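Right gripper stops with force fault when closing on soft-looking item

Posted in: Zarkura help board > Two-arm cells
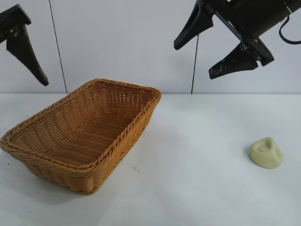 Start position, both grippers above the table

Hello all. I have a two-arm cell with a wicker basket on the left and a small soft-looking piece on the right. The task is simple, right arm must put the piece in the basket. Since March the right gripper stops during closing and shows "force limit". The limit is set to 2,000. The log says 1,826 at the moment of the stop, so it is under the limit and I do not understand. It happens in roughly 40 cycles, then I reset and it goes again. I have already changed the speed, no difference. Is it safe to put the limit higher?

Vostby
Please do not raise the limit before you know the cause. The log writes slower than the controller measures, so the real peak can be higher than 1,826. Look also at the fingers of the right gripper, one has scuffs and worn patches near the tip. With power off, move both fingers by hand and feel if one is heavier. After this check the fasteners at the joint.

Clasitine
had same, was the cable. try other one

McIntyre
I agree with Vostby. One addition: the cable at the right wrist makes a loop. Go slowly through the whole path, with 2 stops on the way, and watch if the cable pulls when the wrist turns. Which firmware do you have?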